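Evening all. I've been promising a thread on our peat cores for ages, so put the kettle on – it's a bit of a ramble. 1/

Most of you know I spend my spare time helping with the bog survey up at Brirncombe. The idea is lovely and simple. Peat builds up very slowly, layer on layer, and whatever was blowing about at the time gets tucked in with it: pollen, soot, even specks of volcanic ash. 2/

We took 6 cores in April, all from the wet end of the moss, and the longest goes back 2,000 years. I held the bottom of it in my hands and went a bit quiet, I don't mind admitting (and then dropped my sandwich in the bog, which rather spoiled the moment). 3/

The ash is what I'm most excited about! Kamil Murín has been looking through the samples under the microscope and found a thin scatter of glassy grains at 217 cm. You'd never spot it by eye, the peat looks exactly the same brown all the way past it. 4/ 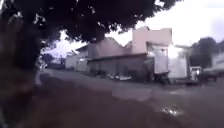
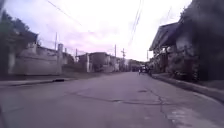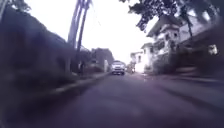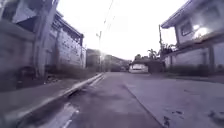 Streets and a lane, pale skies 5/

Why care about a few grains of glass? Well, each eruption has its own chemical make-up, so if you can match the grains to one with a known date, you've got a firm date for that layer too, and everything above and below it starts to fall into place. Kamil is sending ours off for testing and we're all trying to be patient. 6/

The pollen is slower going. So far it's heather, heather, sedge, a little birch, and then a lovely burst of hazel that I'd love to know more about. I've done 49 slides and my eyes are crossing, but I do find it very soothing with the radio on. 7/

A couple of you asked whether the bog is drying out. The water table readings are a separate job and I don't want to guess from one spring – the dipwells need a good few more seasons before I'd say anything sensible. 8/

Anyway, thank you for sticking with me this far, and for all the kind messages while I was laid up with my knee. I'll post the ash results once Kamil has them, and I still owe somebody a photo of the sundews, which I haven't forgotten! 9/9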